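**December. Bench 2, wet station. Comparison of gripper fingers and wrist cameras, second session.**

Entry by A. Jaiswal. Copies to the Whitelaw project folder and to the Flildale group.

## Purpose

The first session compared the Wuvine and Podis finger sets on dry blocks and gave no useful separation between them. It was agreed that the comparison should be repeated on parts with rounded tops and stepped profiles, next to standing water, using the toy sink set. The arm, the controller and the wrist mount are unchanged. Only the fingers and the camera exposure are varied.

## Setup

- Arm controller on firmware as delivered. No gains were altered.
- Wrist camera at the short bracket position. Exposure locked before each block of trials.
- Grip force limit at the lower of the two approved settings.
- Basin placed on the marble-patterned counter. The taped position from the first session had lifted and was measured again from the wall trim.
- Eight trials per finger set, in alternating order.

The operator is asked to restart the logger between finger sets. In the first session this was omitted, and two blocks of trials had to be separated by hand.

## Observations, fingers

The Podis fingers closed on the cream upper section of the faucet piece without difficulty when the approach was vertical. When the wrist was tilted, the contact moved toward the edge of the pad and the piece rotated slightly before the grip settled. The force trace shows this as a short double peak. It appears in every tilted trial and should be treated as a property of the pad.

The Wuvine fingers gave a single peak in both approaches. They are, however, wider at the base, and clearance to the basin rim was poor. In one trial the left finger touched the rim on the way out and the controller entered a protective stop. Recovery followed the standard procedure. The trial has been kept in the record and marked.

Neither set has yet been tried with water on the pads. This is to be done last, after the dry figures have been accepted.

## Observations, camera

Locked exposure at 400 was sufficient for the faucet pieces but left the far side of the basin dark. At 1000 the far side was usable, and the reflections on the water became strong enough to disturb the edge detector, which reported a false rim on several occasions. Automatic exposure was rejected in the first session and was not tried again.

Focus remains the larger concern. With the short bracket, a piece held in the fingers lies inside the near limit of the lens and its outline is soft, while the basin behind it is acceptable. The pose estimate for the held piece should therefore not be taken from the wrist view alone. Abhishek Jaiswal to request the longer bracket from Flildale.

## View from the wrist camera

Entered for reference when the longer bracket is assessed. The points to compare are the softness of the held piece, the visible part of both fingers, and the line of reflection along the inner wall. 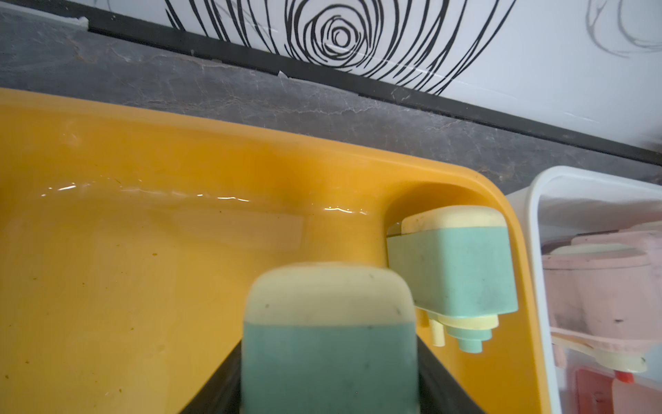 ## Actions

1. Repeat the tilted approach with the Podis pads moved one hole outward.
2. Add a rim clearance check to the exit path for the Wuvine set.
3. Mask the water surface in the edge detector and run the stored trials again at both exposures.
4. Hold the wet-pad trials until items 1 and 2 are closed.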